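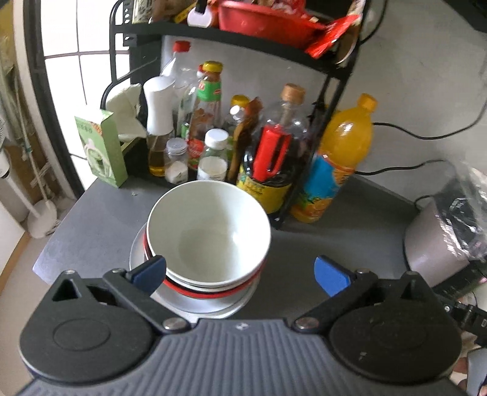 Attachment 1: Bowls and plate on the countertop, condiment rack behind.

Facilities Service Desk, Haverford Residence
Category: Plumbing / Hot water
Status: Closed
Opened: Jan 16, 2022

Reported problem
Residents of the Jona wing report that the kitchen sink on the upper floor delivers lukewarm water only. Showers on the same floor are not affected. The resident submitting the ticket states that dishes cannot be cleaned properly and that the problem is worst in the evening.

Initial response
The Service Desk confirmed that the Grusora water heater serving the wing was running and that no fault code was displayed. The resident was asked to run the hot tap for 5 minutes and report any change. No change was reported.

Site visit, first
Temperature at the heater outlet was normal. Temperature at the kitchen tap was well below the required level. The cold supply valve under the sink was closed as a test, and water continued to flow from the spout with the handle set to cold. This indicates a crossover between the hot and cold lines at the mixing cartridge.

A replacement cartridge was ordered from Famus. Delivery was quoted at 3 working days. Residents were advised to use the lower kitchen in the meantime.

Site visit, second
Cartridge replaced. Both supply valves reopened and checked for leaks. The old part showed a split inner seal. The aerator was also clogged with scale and was cleaned.

The same faucet model was installed throughout the wing in November. The remaining units have been added to the next scheduled inspection.

Resolution
Hot water restored at the kitchen tap. The resident confirmed by reply. Parts charged to the wing maintenance account. Any recurrence should be reported under a new ticket with reference to this one.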